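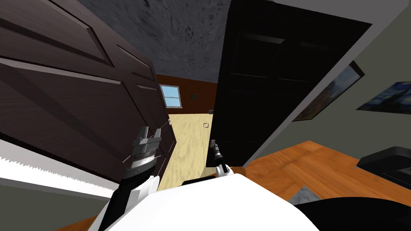

Page last changed: Thursday, August 3, 2023

Print this message | E-mail this message | 0 shares | 3 comments

To: Birnden door tasks list
From: Simin Akbari
Subject: Re: how many doors is enough doors

Abbas Yazdani wrote:

> We have 56 good examples of the double doorway in the
> Stuvska house and Valentina says the policy still treats the
> black door like a wall. Before anyone renders another batch,
> can we agree on what a good example is? I replayed 4 from
> June last night and in one of them the operator spends most
> of the run admiring the ceiling.
>
> Also, is there a reason every run starts from the same spot?

Abbas,

Yes to the second question, and the reason is me. I set the start pose when we were testing the headset and never went back. Niloufar has a script that shifts the base and turns it a little before each run. I've asked her to check it in. Old runs keep the old start and should be tagged that way, so please don't "fix" them.

As for the black door, I have sympathy for the policy. It's a black door with black panels, and from close up it fills half the view and might as well be the night sky. The brown one has nice light edges to hang on to. We could lighten the black one, and I know Mahnaz wants to, but then we'd be teaching it that the world has agreed to be convenient. I'd leave the paint alone and collect more approaches where the handle is in view early.
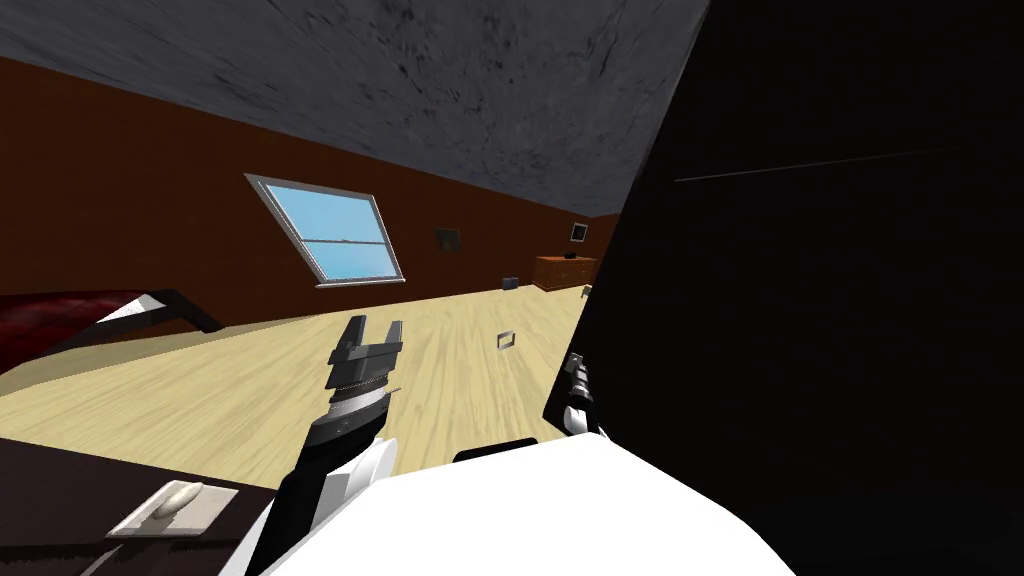 What I would throw out is any run where the operator swings the head so far over that the floor becomes a hill. A bit of tilt is fine. People do look around. But if you feel seasick on replay, mark it "view" and move on. Don't delete it, we may want it for the recovery set.

My proposal for what counts as good:

- gripper reaches the handle without a second pass at the frame
- both arms stay out of the other door's way
- no pause longer than 3 seconds, thinking included
- operator ends the run on purpose, as opposed to wandering into the bedroom and losing interest

The last one is aimed at myself. I have several runs that begin as door work and end as real estate viewings.

Valentina, could you retrain on just the runs that pass, even if it's a sad little pile? I'd like to know if we have a shortage or a junk problem before Skoltgate gives us more machine time and we fill it with junk faster. Keep the Nouri kitchen doors out of it for now. They open the other way and I can only argue about one hinge at a time.

Abbas, if you've still got the list of June replays, send it over and I'll tag them tonight.

Simin

Reply to list | E-mail the author | Print thread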